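Search this site Enter keywords Go

Handout 4: Deformable objects, site visit to Velten, March 13, 2019

Read before the tutorial. The visit covered garment handling at a coat stand. A rigid part keeps its shape when grasped; a garment doesn't, so grasp point and fold state must be treated together.

Arm and cloth at the stand, with two close views at the gripper:
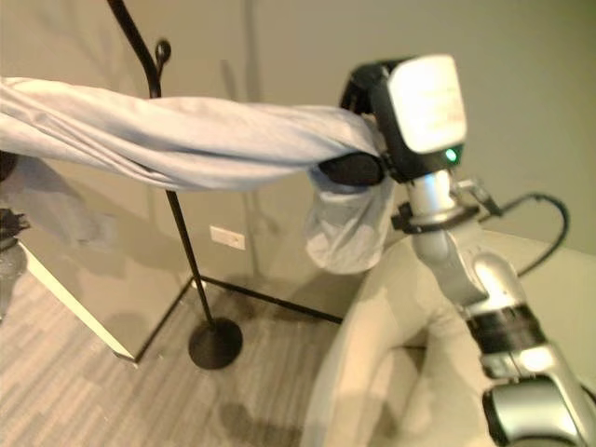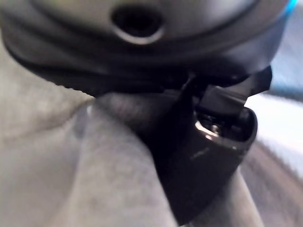
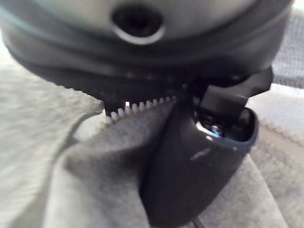
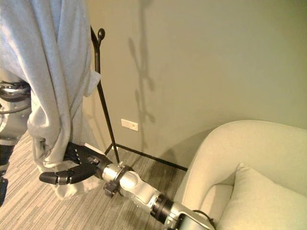
Songül Ertürk's talk dealt with regrasping. Her planner, Reseo, scores candidate grasps by the length of free edge left hanging. Set 401 holds 2000 labelled grasps. For the tutorial, analyse 65 of them and note the colour threshold used. Reports are due in July.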